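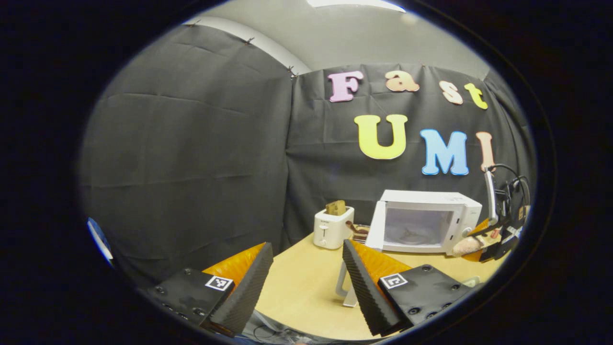

Club robotique : « la pince, on la tient à la main »

Mercredi, fin d'après-midi, salle du club Clernwood. Sur la table, un grille-pain, un micro-ondes. Au mur, des lettres en mousse. L'animatrice du club répond entre deux essais, pas beaucoup de temps.

Le projet s'appelle Tirdale. Cinq élèves, un dossier à rendre en mars. « On a commencé par le petit déjeuner parce que tout le monde sait le faire. Enfin, tout le monde sauf un bras. »

Les doigts ? Mousse noire striée devant, coussin orange derrière. « Les premiers étaient trop durs, ça écrasait le pain. Là ils se déforment, c'est mieux. » Les petits carrés noir et blanc, un sur chaque doigt, servent à mesurer l'ouverture. Collés de travers au début, tout a été à refaire.

Objectif : 200 démonstrations à la main. Les élèves tournent, quatre essais chacun puis on change, sinon le poignet fatigue. « Le plus pénible c'est la porte du micro-onde. Chacun l'ouvre à sa façon. »

Et le budget ? 600 euros, le plus gros parti dans les fixations. Pas de regrets, dit-elle, « mais l'an prochain on compare les prix avant ».

Reste à brancher le tout sur le bras. Elle regarde l'heure, un élève l'appelle. « On en reparle après les vacances, d'acord ? »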